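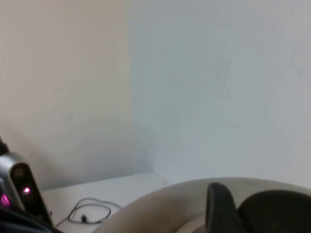
Grey cable on a white tabletop, by the corner of the room.

Iltevora Lower Courts Hearing Lists

README and data card
Last revised: Thursday, March 10, 2022
Maintainer: Valdis Grigaitė, Kuris Legal Records Office

Summary

The collection contains the daily hearing lists published by the lower courts of Iltevora, converted from the printed notices into a single table. It covers civil claims, housing matters, minor traffic offences and licensing appeals. Criminal matters that were sent up to the higher court are included only up to the point of transfer. There are no judgments in the collection and no transcripts.

The lists come from 19 courthouses. The Dimitriou building houses two courts which share one notice board, and these are recorded under a single courthouse code with the court given in a separate field.

Contents of the release

hearings.csv — one row for each listed hearing
courthouses.csv — codes, names and districts
matter_types.csv — the short codes used in the lists, with their meaning
corrections.txt — changes made after first publication

All files are in UTF-8. Dates are written year first. Times are local and use the 24-hour clock.

Fields in hearings.csv

hearing_id: a number given by the Records Office. It has no meaning outside this release.
courthouse: the code of the courthouse. See courthouses.csv.
court: filled in only for the Dimitriou building.
list_date: the date printed at the head of the list.
list_time: the time printed against the hearing. Where a list gives "not before" a certain time, that time is used and the next field is set to yes.
not_before: yes or no.
matter: the short code for the kind of case.
bench: single, panel or blank.
outcome_note: adjourned, withdrawn, transferred or blank. A blank does not mean that the hearing went ahead.

How the lists were gathered

Each court sends its lists to the Records Office at the end of the working week. Most arrive as typed documents and are read into the table by a short script. Lists from Trinisport were kept by hand for the early part of the period and were typed in by registry staff, then checked by a second reader. Where the two readings differed, the original list was consulted and the registry's decision was final.

Party names were removed before any file left the registry. The names of judges, clerks and representatives were removed at the same stage. Case numbers have been replaced, and the key that links the old numbers to the new is held by the registry and will not be released.

Known gaps and errors

Lists are missing for seven court days at Trinisport, where the notice book for that period was damaged. The days are left out of the table entirely and no attempt has been made to rebuild them from other sources.

Some 600 rows have no matter code. Most of them are short procedural hearings, for which the courts did not use a code until the forms were changed. Users who wish to count hearings by kind should decide how to treat these rows and should say so in their results.

The courts do not use the word "adjourned" in quite the same way. Certain clerks enter it when a hearing is moved to later the same day; others reserve it for a new date. We have kept the word as it was entered.

Lists are sometimes reissued during the day. The table follows the last version received. Changes announced only in the courtroom are not recorded anywhere in this release.

Suitable and unsuitable uses

The collection was prepared for the study of court workload, waiting times and the spread of business between districts. It may also be of use to advice services planning their duty rotas.

It should not be used to compare individual judges or clerks, or to draw conclusions about how cases were decided. Any attempt to identify a party, whether by matching against newspaper reports or by other means, is a breach of the terms of use.

Terms of use

The files may be copied and shared for research, teaching and public information, provided that the Records Office is named as the source. Commercial publishers should apply in writing before reuse. The Records Office gives no warranty that the lists are complete, and nothing in them should be relied upon as notice of a hearing.

Corrections

Errors should be reported to the maintainer in writing, quoting the hearing_id and the courthouse code. Please do not include the name of any party in the report. Accepted corrections are entered in corrections.txt with the old and new values, and are carried into the main table at the next release.

Requests concerning the original paper lists should be sent to the registry of the court in question. The Records Office does not hold them.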